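4.3 Fitting the shelf and bin set

The Plisari storage unit is supplied with 2 side frames, one back panel and a bag of fixings. Bins are packed separately. Check the contents against the list on page 13 before you start. If a part is missing, contact Traltel with the order number from the carton label.

1. Stand the side frames upright on a level floor, with the slotted edges facing each other.
2. Hook the back panel into the top slots first, then the lower ones. Push down until the tabs seat.
3. Fit the shelf supports at the height you want. Both ends must sit in slots with the same number.
4. Lower each shelf onto its supports. The folded lip goes to the front.
5. Tighten all bolts by hand, check that the unit is square, then tighten fully with the wrench supplied.

CAUTION: Fix the unit to a solid wall before loading it. Wall anchors are not included. Use a type that suits your wall.

NOTE: Units bought before December have a one-piece support. Skip step 3 and follow the sheet packed with the shelf.

Open bins can be used on the shelves or on a bench or floor. Keep the inside of the bin clear of grit and metal shavings, which scratch the finish and let rust start. 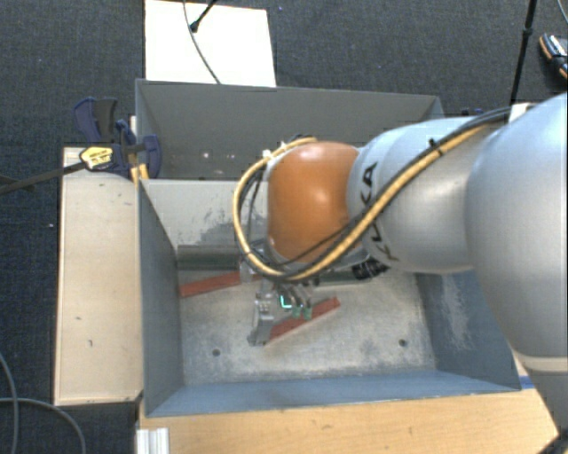

Fig. 13. Open metal bin, gray.

4.4 Loading and care

Put the heaviest bins on the lowest shelf and spread the weight across the full width. The top shelf is for light items only. Never climb on the unit - the shelf lips are not made to take a person's weight.

1. Wipe bins with a damp cloth and mild soap. Dry them before putting anything back.
2. Touch up scratches with Haddad paint, part 151. Let it dry overnight.
3. Check the wall fixings twice a year and tighten any that have worked loose.

CAUTION: Do not use bleach or scouring pads on painted parts.

To add a second unit alongside the first, order joining kit 700 and turn to section 4.5. Both units must be empty while they are being joined.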